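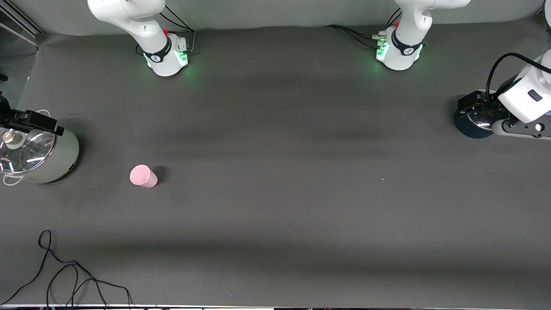

Fedthorpe replied first, saying the limit is almost never the cable and that the switch port settings should be checked before anything gets pulled out of the wall.

Cat 6 run stuck at 100 Mbps
posted by Stemero

The run goes from a patch panel in the basement to a wall jack upstairs, 152 feet. Both ends were punched down by the previous owner. The link comes up at 100 Mbps full duplex and never at gigabit. Other runs on the same switch are fine. Is the length a problem?

Fedthorpe
Length is fine. The limit for a full channel is 100 meters. Log in to the switch and see if the port is forced to 100. If it is, set it to auto and replug.

Clollum
Port settings are worth a look, but 100 on one run usually means a bad pair. 100 Mbps needs two pairs, gigabit needs all four. Get a cheap wire map tester and look at pins 4, 5, 7 and 8. Then open both jacks:
- same scheme at each end, A or B
- untwist no more than half an inch
- no conductor sitting on top of the slot
Re-punch blue and brown first. I had one where brown was seated at the panel and only resting in the jack upstairs — it passed 100 for six years.

Fernandes
same thing here, swapped the patch cord and got gigabit. try that first, costs nothing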